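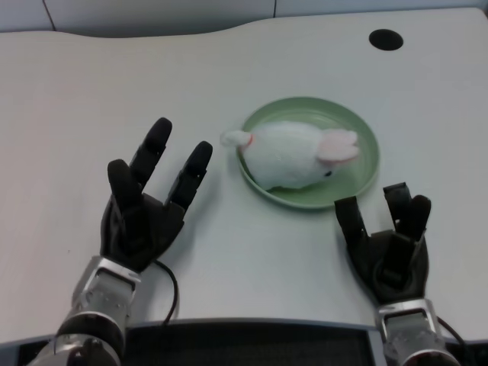

A white plush rabbit on a pale green plate.

The freight coordinator at Uron has worked in shipping departments for most of her adult life, first at a small forwarder and later at the Brerarwood office, where she started in February. She agreed to speak with me about her work on the condition that I do not use her name. We met at 4 in the afternoon, when the last truck bookings are already sent and the phone becomes more quiet.

I asked first how she came to this job. "I answered an advertisement for an invoice clerk," she said. "In the interview they asked me if I can read a packing list. I said yes, and I went home and learned it in the evening." She laughed, but she remembers well what the first weeks were like. She had 104 open files on her desk and did not know which one was urgent.

Her day now begins with the list of arrivals. Uron distributes small household goods, and a big part of them comes from a supplier called Iwasaki. Each shipment has its own file with the order, the invoice, the packing list and the transport document. "The four papers must say the same thing," she explained. "If the invoice says 80 cartons and the packing list says another number, I stop. I do not guess. I write to the supplier and I wait."
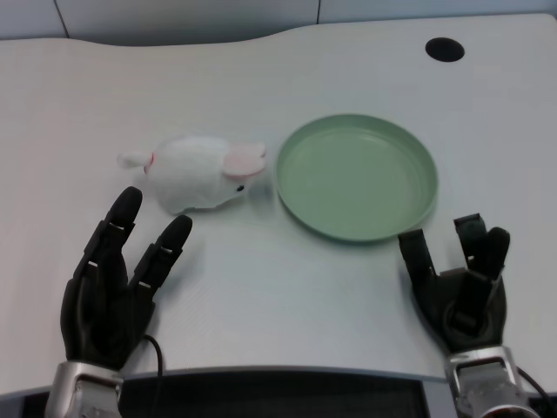
Waiting is a subject she came back to several times. New colleagues, in her opinion, find it the hardest part. They want to close the file and they telephone the carrier every hour, and then the carrier does not like to pick up the phone anymore. She prefers to send one clear message with the file number in the first line. "People answer you faster when they do not need to search," she said.

We spoke also about how the department hires. Last year it received 29 applications for one place, and she was asked to read them. What did she look for? "Spelling of numbers and dates. It sounds strange, maybe. But if a person writes three different date styles in one letter, I think about what will happen on a customs form." A diploma in logistics is welcome, she added, but two of her best colleagues came from hotel reception and know how to talk with a tired driver. 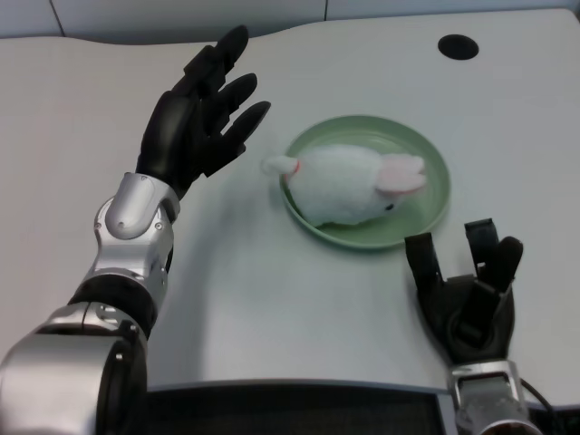
The department moved to a new system, Indero, a short time after she arrived. She was not happy in the beginning. The old spreadsheet was slow, but she knew where everything was in it. Now she admits that the reminders save her from mistakes, and she would not like to go back. She still keeps a paper notebook beside the keyboard for the names of harbor agents and for the hours when each of them has lunch.

Before I left I asked what she would say to somebody who wants to apply for such a position. She thought for a while. "Ask in the interview who does the job when you are sick," she said. "In my first company there was no one, and I came to work with fever." Then her phone rang with a question about a delivery gate, and she took out the notebook.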